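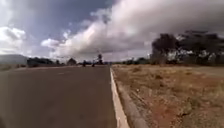
Vistholm edge line paint is a solvent-based white for roads and curbs. It goes onto asphalt or concrete with a brush or spray rig. An edge line beside a concrete gutter strip needs one straight pass, kept off the gutter.

Pack size: 9 liters. Recoat after 2 hours.

Unpaved shoulders – sweep loose dirt off the asphalt edge before marking.

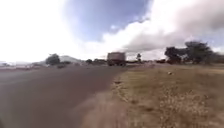 Curb use

Apply two coats by roller. A white-painted curb can be recoated once chalking is brushed off – mask the concrete edge strip if it is to stay gray.
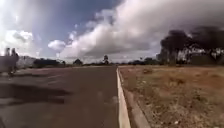 Related items
Vorkport Line Primer
Bettencourt Roller 400
Grorangate Glass Beads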